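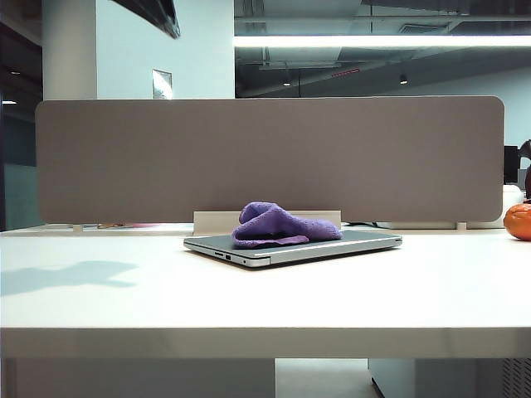

Clirton Library to Open Laptop Lending Desk with 100 Refurbished Machines

CLIRTON, 1/4/19 -- Anyone with a Clirton library card will soon be able to take a laptop home the same way they take home a novel. The Clirton Public Library and the repair shop Lema are opening a lending desk on the ground floor of the Manness Street branch, and the first 100 laptops are ready to go out.

The machines were given by households and offices across town during a donation drive that began in November. Lema's technicians went through every one that came in, wiped the drives, replaced worn batteries and keyboards, and cleaned them up for their next users. People in Clirton were wonderfully generous! The drive brought in 160 laptops in all, and those that could not be saved were taken apart so their screens, hinges and memory could be used to fix the others.

"We had people come in with a laptop under one arm and a kid under the other, asking if we could use an old one with a cracked corner," said Peninah Lukumay, who runs the adult learning program at the library. "Yes, we could. We could use nearly all of it. I have a waiting list of students who do their coursework on a phone, and I can't wait to call them."

Each laptop may be borrowed for up to five weeks and renewed if no one else has asked for it. Borrowers get a charger, a padded sleeve and a short printed guide to getting online, saving files and making text larger on the screen. There is no charge and no deposit. Borrowers under 16 need a parent or guardian to sign the form.

The machines come loaded with a word processor, a spreadsheet program, a web browser and the library's own e-book reader. Anything a borrower saves on the laptop is erased when it comes back, so the library asks people to move their files to a memory stick or an online account first. Staff at the desk are glad to help with that, and memory sticks will be on sale at the front counter.

Lema has set aside a bench at its Trustden Road shop for the library's machines and will keep them in working order for two years under its agreement with the branch. A laptop that stops working can be dropped off at either place, and the borrower will be handed a replacement if there is one on the shelf.

"Most of what we saw was in better shape than the owners thought," said Salim Barasa, workshop manager at Lema. "A tired battery, a drive filled to the top, years of crumbs. You put in an afternoon and you have a good machine again. My crew has had a great time with this -- they were arguing over who got to do the really old ones."

The lending desk will also host a drop-in repair table on the first Saturday morning of each month, where residents can bring their own computers and learn to do simple jobs themselves, such as adding memory, clearing out a fan or swapping a keyboard. Tools are provided. Those planning to work on a machine should back it up at home before they come.

Donations are still welcome. The library can take laptops of any brand, working or not, along with chargers and carrying cases. It cannot take desktop computers, printers or loose batteries. Donors can leave items at the Manness Street front counter during opening hours and will be given a receipt. Those who would like their own files copied off first should say so when they hand the laptop in.

Requests for a laptop can be made now at any Clirton branch, in person or by phone.

Press contact: Peninah Lukumay, Clirton Public Library, Manness Street branch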